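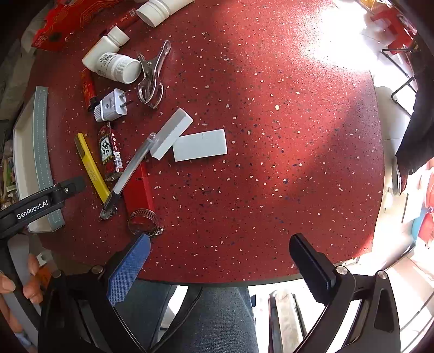 The club met again last night, and I said I'd write these evenings up, so I'm doing it before I forget the details.

We are still on the sorting task for the October competition at Urnholm. The rules sheet runs to 3 pages and most of it is about time limits. The part that matters to us says the objects will be household items of mixed size, and that teams won't see them until the morning. Martim Prata takes this to mean we should practise with anything we can find, so everyone has been told to empty a drawer at home.

I find the small flat things hardest. A lighter has only one sensible way to be picked up when it's lying down, and if you come in at a slant you push it away from you. Pill bottles roll. Foam is easy enough but it squashes, so you have to remember to stop closing. The spring clip I still can't do well. I go for the handles, Martim goes for the jaws, and we have agreed to differ.

We also talked about the finger pads. Eduardo Bastos wants the raised grid on both sides. I would keep one grid and one ridged until we've got more practice behind us, as changing things halfway makes the earlier goes hard to compare. We've done 1354 picks since we started, all written in Eduardo's notebook, and I don't want to throw those out – he had to buy a second notebook.

My best run so far is 55 picks in a row without a drop. The target is 100. I lost it on a bottle, which annoyed me for the whole bus ride home.

Next time we start on putting things into trays by size. Martim is writing the list of which object goes where, and I've promised to bring some smaller boxes and a decent timer. The one on my phone keeps going to sleep.

Recent posts
Soldering evening at Plusdale
Two wheels or four?
What I packed for Ruawai
Fixing the Ramance kettle
A wet walk and a new battery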